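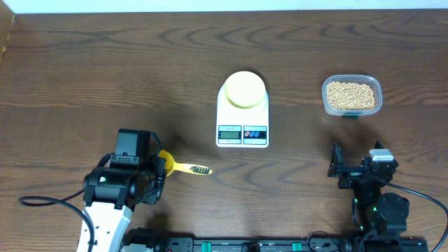 Pastinow Loose Leaf Starter Tin

Home Teas Tins and Pots Brewing Delivery

2 minute read

The Starter Tin is for people who have been drinking bagged tea and want to try loose leaf without buying a cupboard full of kit. It holds a black breakfast blend packed in an inner paper bag, with a measuring spoon clipped under the lid.

The blend is mostly Assam with a smaller share of Kenyan leaf. It is brisk, takes milk well and goes bitter if left too long. Samuele Fontana blends it in small batches, so the colour of the dry leaf varies a little from one tin to the next.

Brewing

Use one level spoon per cup and water just off the boil. Leave it for three minutes with milk, or slightly less without. The spoon is fine for everyday use, but leaf size changes how much fits on it. If you want the same cup each morning, weigh the leaf on a digital kitchen scale. Set the scale to grams and zero it with an empty cup on top. Small amounts can be slow to register on some scales, so it is easier to weigh enough for a full pot.

The tin

The lid is a tight push fit with no hinge. Wipe the inside with a dry cloth between refills and do not put it in the dishwasher, as the seam will rust. Keep it away from the hob and from anything strongly scented. Tea picks up the smell of spices very quickly.

Once opened, the leaf is at its best for 7 weeks. It is safe to drink after that but tastes flat.

Refills

Refill bags are sold singly or in pairs and fit the same tin. The Cluvis green and the Soomro cardamom blend also come in this size. We suggest a separate tin for the cardamom.

Delivery

Orders are packed by Sidra Niazi and posted within 2 working days. The box is too deep for most letterboxes, so please leave a note at checkout if there is a safe place for it. Dented tins can be exchanged if you let us know within a week.

Contact us | © Pastinow | Back to top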